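Edamside Guest House — Room Safety Checklist, Room 7
Walk-through before the August changeover

I do this one with a pen in one hand and a coffee in the other, so excuse the chattiness. Items are marked OK, FIX or ASK, with my comments after each. Anything marked FIX gets looked at again before the next check-in at 2 p.m.

1. Door, lock and chain
OK. The lock turns easily now, and the chain is screwed in tight. Still a bit of a squeak on the top hinge, but that's a comfort thing and it can wait for the oil can.

2. Smoke alarm
OK. Pressed the button, got the shriek, apologized to Room 6 through the wall. The battery was changed at the last round.

3. Window and window stop
FIX. The stop on the left side slips if you lean on it. I wedged it for now, but please don't call that a repair! The replacement part is on the Ginmont order, line 14.

4. Outlets and cords
OK. No scorch marks, no wobbly plates. I'd love one more outlet by the desk so people quit running chargers across the floor (I say this every year, I know).

5. Bed and bedding
FIX, and this is my long one. The frame is solid and the slats are all in place, but I'm marking it for what was on top. Small stuff spread over a wrinkled sheet is how things get rolled on, leaked on or bundled straight into the laundry, and in this case one of the things was a utility knife.
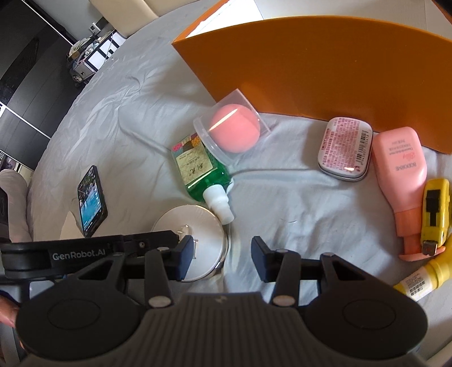 Item 5, bed surface: yellow utility knife on top of a pink squeeze tube, bottles and phone also on the sheet.

The knife is the part that bothers me. It was sharing the sheet with the kind of things you grab without looking, a makeup sponge in its clear box, a little pink-and-white tin, that BOOKIME tube. Reach for one of those half asleep and you could get the knife instead. Knives go in the desk drawer with the blade all the way in — every time, even if you're only opening one more package.

Bottles next. The green one with the pump nozzle was lying on its side, and I'd much rather see it standing in the bathroom. Same goes for the yellow bottle near the knife. I don't read Chinese, so I'm not going to guess what the green one is for, and that's one more reason to keep it upright and away from pillows.

And the phone! Screen on, right there on the sheet. Phones go on the nightstand, please, and never under a pillow while charging.

To do:
— knife closed and in the drawer
— bottles upright on the bathroom shelf
— tin, tube and sponge box together in a tray
— sheet pulled smooth and checked by hand before it goes in the wash

6. Nightstand and lamp
OK. The Skunum lamp sits flat and the shade is clear of the bulb. I'd put one of the Kwok trays here for the small things, we have spares in the hall closet.

7. Bathroom floor and mat
ASK. The mat grips fine, but one corner is starting to curl. Do we replace it now or at the next round? I'd say now.

8. Route to the exit
OK. I paced it from the bed to the fire door, 46 steps, nothing in the way. The map on the back of the door is the current one.

Result: 2 FIX, 1 ASK, the rest OK. Window stop and bed need a second look, and I'll initial both on the hall copy once they're done.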